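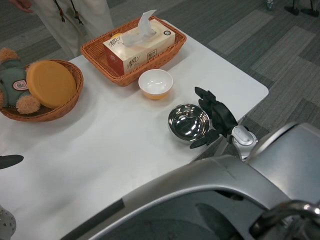

Baskets only move the mess around, one reader wrote under last month's page, and she'd sooner have a bare table and a good cupboard. Fair enough! A basket with no job fills up with pens, dead batteries and a single mitten by supper. But give each one a job and I think you'll come around, so this month is all wicker and bowls, my favourite cheap fix for a table that collects things.

Give the tissues a basket of their own

A rectangular basket with a bit of room to spare is perfect for a tissue box. You can carry it to the couch when somebody has a cold, you can tuck a small thing or two in behind the box, and it looks so much warmer than cardboard sitting on a white top. Measure the box before you shop (I didn't, the first time, and brought home a lovely basket that fit nothing I own).

Wicker dust is easy. Take the basket outside, turn it over, give it a good thump, then go over the weave with a dry paintbrush. For sticky spots use a cloth wrung out in warm water with a drop of dish soap, and let it dry in the shade. Full sun makes the cane brittle.

Use round and shallow for the odd shapes

Plush toys, flat discs, lids that belong to some container or other: they never stack, and a deep bin swallows them. A shallow round basket keeps them where little hands can reach. It's all right if a paw hangs over the side! The rule at our place is that when something falls out, something gets put away for good.

Two bowls, two jobs

I love a small white bowl near the middle of the table for keys and coins, with a bigger stainless steel one beside it for whatever came home in your pockets. The steel one rinses clean in seconds and won't mind being knocked about.
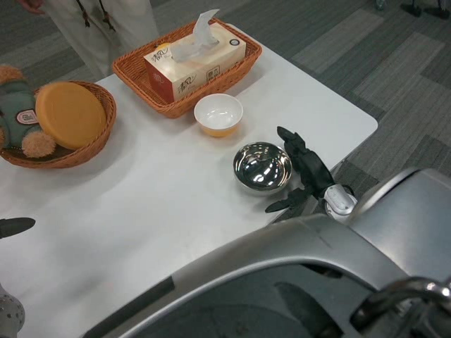

Getting the shine back on stainless

Hard water is the usual culprit behind those cloudy patches. Wipe the inside with white vinegar on a soft cloth, leave it a minute, rinse, and dry it right away with a clean tea towel. Drying is the part people skip, and it makes all the difference to the colour and the sparkle. Keep steel wool well away from a mirror finish. If a label has left glue behind, rub in a little cooking oil with your thumb and wash it off with hot soapy water.

Arranging it all on one table

Start with the tallest thing and put it at the back, which for most of us means the tissues. Round basket off to one side, small bowl in front, steel bowl wherever your hand naturally lands when you come in. Then live with it for a few days before you shift anything.
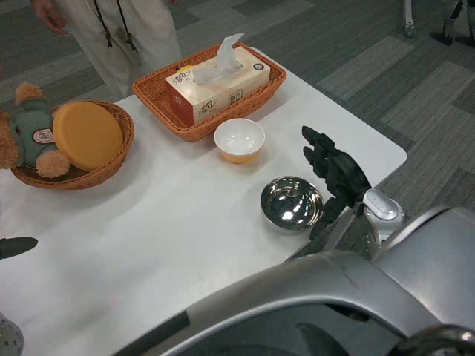 After that, move only what's been bugging you. My own bowl has travelled from one end to the other and back since January, and I'm still not sure about it. Felt pads under the baskets are worth the few minutes they take, especially on a white top, where scratches grab every bit of grime. Cut them from an old felt hat or a worn-out slipper sole and stick them on with fabric glue, then leave the basket upside down overnight.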